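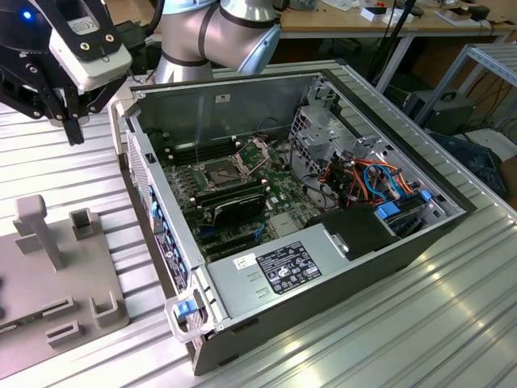
A desktop tower with the side panel off and nothing in the CPU socket.

19 October 2023

I kept my last desktop for more than 7 years, and most of what I learned about owning a computer came from the final two. It had gotten slow enough that I started making coffee while it booted. I assumed I needed a new one and had a page of prices open when Naveed Warraich talked me into waiting a week.

His advice was to write down what bothered me each time it bothered me. By the end of the week I had 21 lines. Most were about opening files. A few were about the fan. Only one had anything to do with the processor, which was the part I had been planning to spend the most on.

So I bought a solid state drive and a stick of memory, 166 dollars for the pair, and left everything else alone. The move took an evening. I copied the old drive first and checked the copy — I lost a folder of tax papers once by skipping that step — and then did the swap on the kitchen table with a screwdriver and a cereal bowl for the screws.

The fan was only dusty. Tariq Usmani had told me to hold the blades still while I used the canned air, and I did that.

When I did replace the machine this spring, it was over software that would no longer install. I sold the memory, kept the drive as a backup, and took the rest to the county drop-off, where they accept computers on the first Saturday of the month. Bring the power cords too. They have a separate bin for those by the gate, and the line moves faster if you have them in a bag already.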